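Ullirier Tenants' Group Questions Stasside Claims on "Compostable" Mailers

STASSIDE, 02/04/2021 - The Ullirier Tenants' Group today asked packaging seller Prerkby to show the test results behind its new line of compostable mailers, which went on sale last September with a promise that they "vanish in the backyard."

The group is not convinced. Members put 34 of the mailers into shared garden bins at the Ugwu Street plots and left them for 6 months. The group says 2 had broken down enough to pass through a garden sieve. The rest were rinsed off and put in the trash.

"The word on the front of the bag is compostable," said Tuulikki Kuusisto, who speaks for the group. "The small print on the back talks about an industrial site. We don't have an industrial site. We have a bin behind the bike racks." 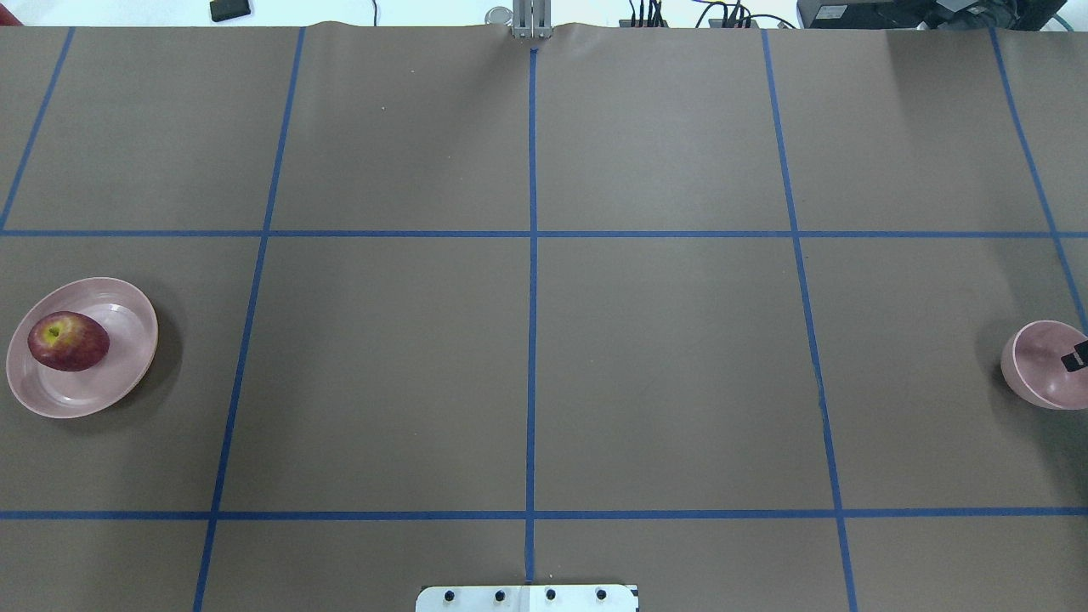
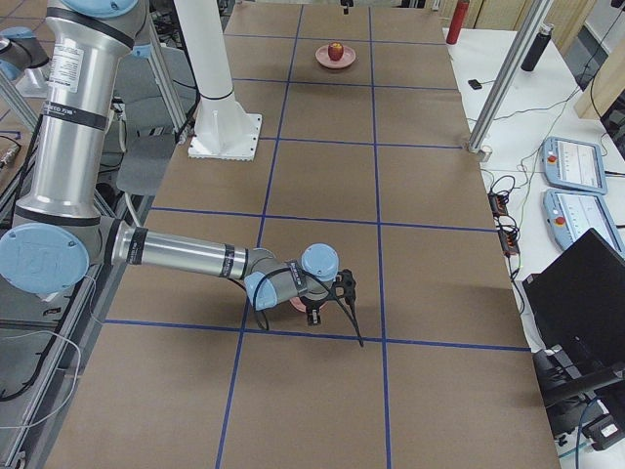

Brown paper and blue tape on the table.

Page last changed: 02/04/2021

Prerkby has said in past letters to customers that results will vary with heat and moisture. The tenants' group accepts that. It would like to know which heat, how much moisture, and why neither figure appears where a shopper might see it before paying extra.

The group also doubts the claim that the mailers cost "pennies more." A survey of 271 households in Ullirier found that most could not tell from their receipts what they had been charged for packaging at all. Kuusisto said she would be happy to be proved wrong on price, but would want to see it itemized.

Plain brown paper, which several local shops already use, went through the same bins with less trouble. The group makes no large claims for it. Printed sheets were left out of the trial, and tape had to be peeled off by hand.

The group has asked Prerkby for a written reply and will post whatever it gets, in full, on the notice board at the Ugwu Street plots.

Contact: Tuulikki Kuusisto, Ullirier Tenants' Group, Stasside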